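Make the parts match

Opinion
26/03/2026
Shares 100 | Comments 23

The bottom rack of my dishwasher runs on four small plastic wheels. One of them split in June last year. The machine is a Plurnis, it cost me $1170, and it was four years old when the wheel went. Everything else in it worked and still does.

A wheel is not a complicated thing. This one is a disc with a clip moulded into the centre and a groove along the rim. I took it to Saliba, the hardware shop in Plemcombe, where they have a drawer of dishwasher wheels from people who have come in with the same problem. We tried all of them. Some were a millimetre or two too wide, some had the clip on the wrong side, and one fitted the axle perfectly but wouldn't sit on the track. The only wheel that fits a Plurnis rack is a Plurnis wheel, and it isn't sold on its own. It comes as part of a lower rack kit for $47, plus postage, and it isn't even the same wheel that fits the model sold the year before mine.

I paid the $47. I now own a kit's worth of clips and wheels, most of which I will never use, and I have been annoyed for nine months. The annoyance has turned into an opinion, which is that Australia should require standard dimensions for the small, dull, breakable parts of household goods. I mean wheels, knobs, hinges, filters, lids, seals, feet and the shelves in fridge doors. I don't mean motors or circuit boards, where there are fair arguments about design and safety that I'm not qualified to have.

We already live with a lot of this kind of regulation and hardly notice. A light globe from the supermarket fits the lamp at home. The garden hose fits the tap, and the sprinkler fits the hose. A power plug fits every socket in every house in the country, including houses wired well before the plug's owner was born. Some of those matching sizes are there by law and some by long agreement in the trade. I have never heard anyone complain that taps lack innovation on account of the thread.

Workplaces are a good deal stricter about this than homes. A commercial kitchen buys its steel trays in sizes that slide into any oven, any trolley and any bain-marie, and a chef who was sold a tray that fitted one oven only would send it back. Offices buy folders to suit the shelf and paper to suit the folder. Anyone who buys for a living asks what size a thing is and what else it fits, and the suppliers know they'll be asked.
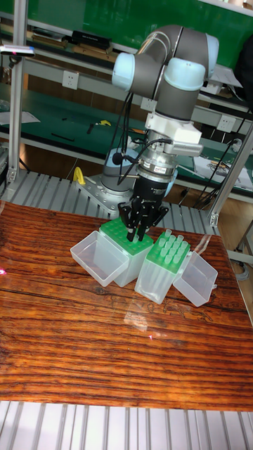

Gripper fingers over a pipette tip box with a green perforated rack.

At home we're in a much weaker position. We buy a dishwasher once a decade, in a hurry, usually with a load of dirty dishes sitting in the sink. We compare the price, the water rating and whether it comes in white. It doesn't occur to anyone in that state to ask the salesperson whether the wheels are a common size, and I doubt the salesperson would know. By the time the question matters, the money has been spent and the choice is between the maker's part and a new machine.

That is the usual reason given for regulating anything. The buyer can't see the problem at the point of sale, the seller can, and the seller does well out of it. I don't think anyone at Plurnis sat down and plotted to make my wheel awkward. I think an engineer drew a wheel that suited the rack, and a later engineer drew a slightly different one, and at no stage did it cost the company anything to let them differ. It cost me $47 and a trip to town.

Lids are the worst of it. I have a cupboard of plastic food containers, as most people do, and after a particularly bad search for something to put soup in I emptied the lot onto the floor and matched them up. There were 23 lids without a base to go with them. Several of these were Kornik lids, and I own several Kornik bases without lids, bought at the same shop, of the same capacity, in what I would have sworn was the same shape. The company had changed the corner. The newer lids have a tighter curve and will not seal on the older base, though they'll sit on top of it convincingly enough to be put in a school bag.

I rang Kornik's customer line to ask whether I could buy the older lids. The person I spoke to was pleasant and told me that the range had been refreshed. I asked what had been wrong with the corner. She didn't know, and there is no reason she should have. She offered me a discount code for a new set.

I threw the odd lids out. They went in the yellow bin, and I don't have much confidence about where they went after that. It was perfectly good plastic with years of use left in it, and the only fault with any of it was a curve that didn't match another curve.
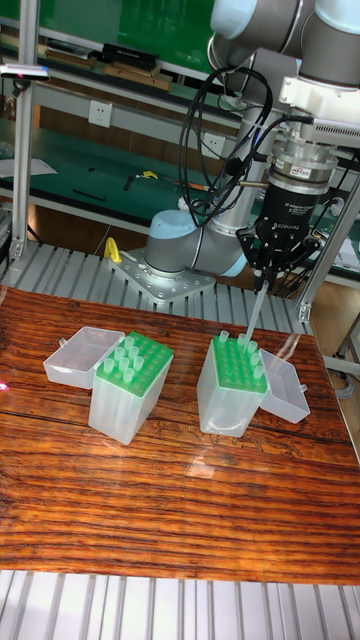 The objection I hear most is that standards freeze things. Fix the size of a wheel, the argument goes, and you fix the dishwasher around it, and in 20 years we're all stuck with a worse dishwasher. I take this seriously but I think it has the matter backwards. Where the boring parts are fixed, people are freer with the interesting ones. The robot arm in the photo stands on a square plate drilled with a grid of bolt holes. A grid like that leaves you a choice of places to put a bolt, and that's the sort of standard I have in mind, where the spacing is settled and the rest is left open. Shelving works the same way. The uprights in my garage have slots at a set distance, and over the years they have held paint tins, a fish tank, a sewing machine and now mostly camping gear, on brackets bought from at least three different shops.

The second objection is cost. Manufacturers would have to retool, and they'd pass it on. Some would, in the first few years. I'd expect it to be small, given that moulds wear out and get replaced anyway, and that a rule can be written to apply only to new models. Against that you would have to set what households now spend on kits when they want a single part, and on whole appliances when the kit has been discontinued. I haven't seen good figures for either and I'm wary of anyone who claims to have them. I'd like the government to go and find out before deciding, and publish what it finds.

The third objection is that we're a small market and the big makers will ignore us. This one has some force. We don't build many dishwashers. But we have our own plug, and every maker who wants to sell here fits it. We have our own rules on water use and energy labels, and the makers print the labels. A company that will redesign a rack every second year for its own reasons can surely manage to put a common wheel on it for ours.

There's also a softer objection, which a neighbour put to me over the fence, and it's that people like me should simply buy better things. Buy glass containers, buy the expensive dishwasher. I've tried this. The glass containers have plastic lids, and the plastic lids crack, and they're no more standard than the cheap ones. As for the dishwasher, $1170 was not the bottom of the range. Price doesn't get you out of this. You can pay a great deal for an oven and still find that its knobs have a D-shaped shaft with the flat side where no other maker puts it.

So what would a rule look like? I'd start narrow. Pick a handful of parts that break often and do a simple job. Dishwasher rack wheels, oven and cooktop knobs, vacuum cleaner hose ends, fridge shelf clips and food container lids would be my five. For each of them set a short range of sizes, perhaps three or four, and let makers choose from within it. Stamp the size on the part itself, in lettering big enough to read without a torch. Allow a maker to depart from the range if it can show a real reason, and make it stock the odd part for 15 years, sold singly, if it does.

The stamp matters more to me than the rest. Half the trouble at Saliba that day was that none of the wheels in the drawer said what they were. We were holding them up to the light and comparing them by eye. The man behind the counter has a set of calipers he keeps for this, and he was using them on my dishwasher wheel while a queue formed behind me of people who wanted screws. They got their screws quickly. The size was on the packet, and it meant the same thing whichever brand was on the shelf.

The talk about repair in this country has mostly been about phones, tractors and cars, and about who is allowed to open them up and read the software. Those are proper fights and I hope they're won. They have also left the impression that repair is a matter for technicians. Most of what breaks in a house needs no technician. It needs the part, and a person who can push a clip onto an axle. I put my new wheel on in less than a minute with wet hands.

The three wheels I didn't need are in a jar in the laundry. If you're in Plemcombe and you have a Plurnis of the right year, leave a note at the counter at Saliba and you can have one.

23 comments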